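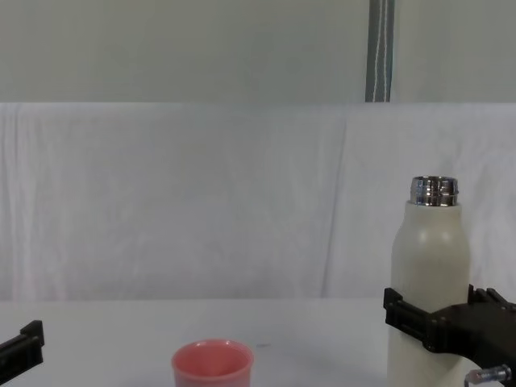
Home | Forums | Concerts and Tours | Members | Search

Kurkico Ensemble: change to the December programme

Posted by Concert_Office

Members are advised that the Kurkico Ensemble has altered the second half of its December programme. The song cycle by Lukáč will now be given complete, with all 43 songs, in place of the selection first announced. The performance will be directed by Märta Rustad. The interval has been moved forward to allow for the longer second half, and doors will open earlier than printed on the tickets.

Tickets already issued remain valid. Holders who do not wish to attend the revised programme may apply to the box office for a refund before the day of the concert.

Posted by north_gallery

I am grateful for the notice. May I ask whether the running time has been confirmed? The recording issued by Pralov lasts 113 minutes, and the hall has in the past asked for the building to be cleared at a fixed hour.

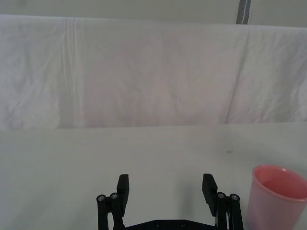 A black gripper, open, over a pale table.

Posted by Concert_Office

The Ensemble has given us a running time of 100 minutes for the cycle. The hall has agreed to a later closing on this occasion.

Posted by R. Tenor

I must register a objection. The cycle was never intended to be heard in one sitting. Lukáč divided it into four books, and the preface to the Cirberg edition states that each book may stand alone. To perform the whole after a full first half does a disservice to the singers and the audience alike. I should have preferred the selection, which was well chosen.

Posted by north_gallery

With respect, the preface says "may", and the same page allows for a complete performance. The piano part at the close of the fourth book returns to the opening song, and that return means very little to a listener who has not heard the opening song the same evening.

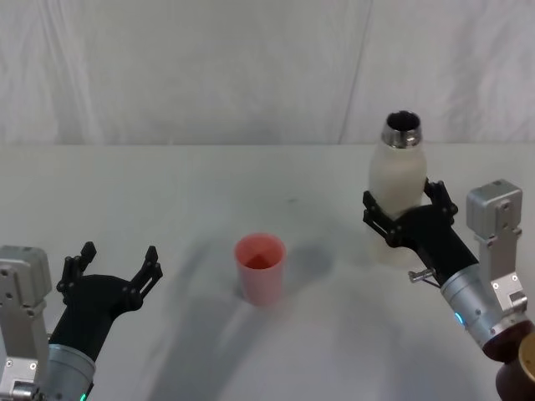
I would add that a complete performance is a rare event in this region. Those who find it too long are being offered their money back, and I do not think more can be asked of the organisers.

Posted by R. Tenor

My concern is with the music and not with the refund. At the tempo needed to finish in the time stated, the slow songs in the third book will suffer. The Pralov recording is the longer of the two by some distance, and even there the slow songs are hardly generous.

Posted by altoclef

Both members may wish to know that the recording includes the spoken verses between the books. If these are left out, the shorter time is reasonable. Could the Concert Office say whether they will be read?
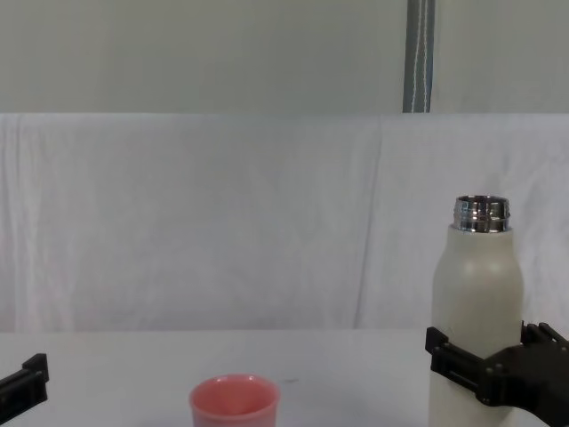
By the Concert Office, on behalf of the Kurkico Ensemble

The spoken verses will not be read in the hall. They will be printed in the programme book in the original language and in English. Ms Rustad has asked that there be no applause between the books, and a short pause will be made after the second so that latecomers may be seated. Songs will be sung in the order of the Cirberg edition.

Posted by R. Tenor

I thank the Office for its reply. I remain of the opinion that the selection was the better plan, but I shall keep my ticket.

Comments

M. Hale: Will the programme book be on sale before the doors open?

Concert_Office: Yes, from the desk in the foyer.

gallery_regular: I side with R. Tenor. The third book needs room.

pageturner: Please could the pause be long enough for those in the balcony to stretch their legs.

Last updated: December 24, 2021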